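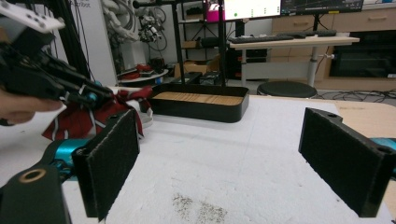
Self-tie or pre-tied bow ties for a wedding, and how do you store the things?

Posted by Ehsan Satti, 18 Feb 2020
1,675 views

Hello all. My cousin is getting married and has asked the ushers to wear bow ties, colour left up to us as long as it's "something in the red family". I'm 33 and have never worn one in my life, not even for the school leavers' do, where I got away with one of my dad's long ties and a jumper over the top.

I've been round the shops in Tustport and I'm more confused than when I started. The chap in El Khatib told me a pre-tied one is fine and that hardly anyone can tell. My brother (also an usher, also clueless, but louder about it) says everyone can tell and I'll look like a waiter. He's bought himself a self-tie one and has been at it in the bathroom mirror every night since January. So far it looks like something you'd put on a birthday present in a hurry.

What I'd like to know is:

Is it worth learning to tie a proper one for a single day? I'm not bad with my hands but I do panic when people are waiting for me.

Does it matter what it's made of? There were silk ones and polyester ones on the same rail and I couldn't see a lot between them apart from the price.

And how do you keep one nice? The wedding is a four hour drive away and everything I pack ends up looking as if I've slept on it. My suit will be in a carrier but I've no idea what you do with the tie. Rolled? Flat? In a sock?

I've got a normal collared white shirt, not one of those with the little wings. Tell me if that's wrong as well, I suppose.

Thanks in advance.

Noémie Sabatier

Oh, I love this question! I do alterations and I used to work on the hire counter at Drimach, so I've put bow ties on more grooms, uncles and small furious pageboys than I could ever remember.

First, your shirt is fine. Wing collars are for white tie and for people who enjoy them. An ordinary turned-down collar looks better with a coloured bow anyway and it hides the strap at the back. Just check the collar fits you properly with the top button done up, because you can't leave it undone and slide a knot over it the way you do with a long tie. If you can get two fingers in, lovely. If you can get your whole hand in, buy another shirt or bring that one to somebody like me.

Now, self-tie or pre-tied. There are really three sorts and shops muddle them up all the time. There's the clip-on, which hooks on to the collar points and is for children. There's the pre-tied, where the bow is sewn in shape and you fasten a band round your neck with a hook or a little slider. And there's the self-tie, a long strip with a fishtail at each end. When people say you can spot a fake one, they nearly always mean that it's too stiff and too even, like a moustache drawn on with a ruler. A soft pre-tied with a bit of movement in the loops passes perfectly well.

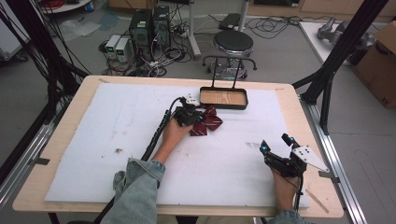
If you do go for a patterned one, stripes are kind to beginners. A narrow stripe runs at different angles once the loops are pulled about, so a slightly wonky bow looks meant. Plain satin shows up everything — every dent, every thumbprint, the gravy. Dots sit somewhere in between. And in the "red family" I'd lean to the darker end, wine or burgundy, because bright red next to a white shirt does odd things to people's faces in photographs, particularly after the toasts.

On fabric: silk grips itself, so a self-tie knot stays put through the dancing. Polyester is slippier and tends to work loose, which is maddening if you've tied it yourself and makes no difference at all if it's sewn. So for a pre-tied I wouldn't spend the extra. For a self-tie I would. Cotton is nice too, a bit more relaxed, and it can usually be washed (read the label, please, I've seen things).

As for tying it, you can learn in an evening. It's the same knot as your shoelace, only you're doing it under your own chin and backwards. Practise round your thigh, just above the knee, sitting down. Truly! Your leg is not far off the size of your neck there and you can see what your hands are doing. Once it feels dull, move up to the neck and try it without the mirror, as the mirror is what muddles most people. Leave one end hanging a bit longer than the other to start with, cross the long one over, up and through, fold the short one into a bow shape, drop the long one down over the middle, then poke it through behind. The poking is the bit everyone swears at. There's a gap back there, I promise, you have to go looking for it with a finger.

Then you tighten it by pulling the folded loops against each other. Don't pull the flat ends or the whole lot comes undone and you're back to shoelaces.

Give yourself a quarter of an hour on the day and do it before you put your jacket on.

Dwayne Escobedo

pre-tied. life's too short. wore one to my sister's do and to my own and both times I had a drink in my hand while the others were still in front of the mirror. get the band sort not the clip

Essam Hegazy

Agree with most of what Noémie says but she hasn't covered the packing, and packing is my specialist subject, I travel for work far too much.

A self-tie goes flat. Undo it completely, fold it in half once with the fishtails together, and lay it inside a book or a magazine. Put the book in your bag lying down. I've done this with the same silk one for years and it has never needed an iron. Rolling is all right for long ties, but the wide ends of a bow tie get a curl that's a pain to shift.

A pre-tied wants the opposite, it needs room. Squash it flat and the loops get a crease down the front. I use a plastic sandwich tub, the shallow kind, with a bit of tissue paper pushed gently into each loop so it keeps its shape, and the neck band coiled underneath. The tub I use came from Cenum and once had dates in it. Wash it first, obviously. Mine smelled faintly of dates for most of one summer.
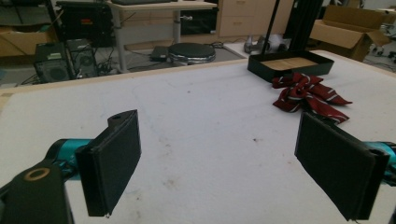 If it does crease, hang it in the bathroom while someone has a shower and then leave it alone to dry for an hour. Steam only. Don't put an iron straight on silk, it goes shiny and stays shiny. I ruined a very nice green one like that on the morning of a christening and had to borrow one from the organist.

For marks, dab with a clean dry cloth and stop there. Water on silk leaves a ring that's worse than the thing you were trying to get off. If it's a proper spill take it to a cleaner and tell them what it was.

Oh, and adjust the neck band at home, the night before you set off. They've usually got a slider and the sizes printed on the inside, and some of those sliders are very stiff. Do it up over the shirt you'll be wearing, not over a T-shirt.

Also pack a spare. Your brother is going to need it.

Ehsan Satti

Thank you all, brilliant. I tried it round my leg last night and got something recognisable on the fourth go, then my wife walked in and asked what on earth I was doing to my knee. Still couldn't do it at my neck. I think I'll get a soft pre-tied for the day, in a dark red, and carry on practising with a cheap one in case I get good at it. Sandwich tub is already washed.

Noémie, is there a right way up on a pre-tied? The one I tried on seemed happy either way.

Noémie Sabatier

Look at the hook or slider — you want it at the back or side where the collar covers it, and the neater side of the centre knot facing out. If it looks the same both ways up then it is the same both ways up. Have a lovely wedding!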